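Speaker notes: Eight glasses a day, and other things we repeat
Obsa Asfaw, Tuesday, after the tea break

Slide 1. Title
Wait for people to sit down. Ask who has been told to drink more water this year. Then ask who told them.

Slide 2. The number
Eight glasses. Some versions say 2,000 millilitres, some say more if you're "active", whatever that covers. Ask the room how big the glass is. I have never had the same answer twice.
Point out that food holds water too. So does tea. The old line that tea "doesn't count" deserves a raised eyebrow.

Slide 3. The Hurnent leaflet
Read the second paragraph aloud, slowly. "Most people are dehydrated without knowing it." Pause. How was that measured? The leaflet doesn't say. I wrote in October to ask and got a voucher for 6 bottles.
Don't get cross here. Went on too long about the voucher last time.

Slide 4. Water on the table 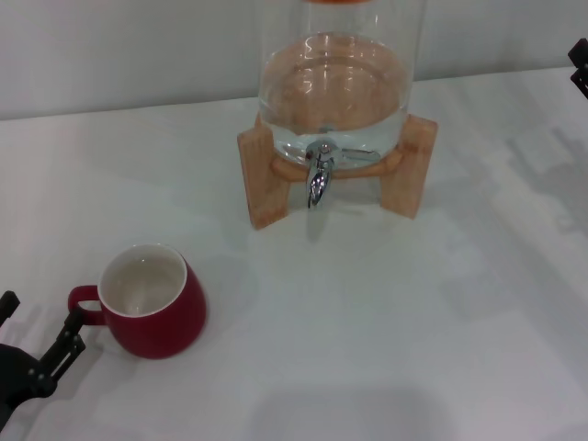 Water in a glass dispenser on its wooden stand.
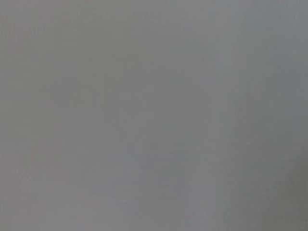

My view is dull: put water where people can reach it and let them get on with it. Thirst works pretty well for most healthy adults. Say clearly that there are exceptions: older people, anyone ill, hard work in hot weather, certain medicines. If a doctor has given you a figure, keep to the doctor's figure.

Slide 5. The Memero app
It sends reminders. Fine. It also gives you a score out of 100, and I'd like to know what a person on 74 is meant to feel.
Prodromos Athanasiadis will probably object that the reminders help him. They may well! One man feeling better is still one man.

Slide 6. Three things to ask of any health claim
Who counted? Compared with what? Who is selling something?
Leave these up during questions.

If short of time, skip the Todach slide on "alkaline" water. If someone brings it up anyway, ask what they think the stomach does all day.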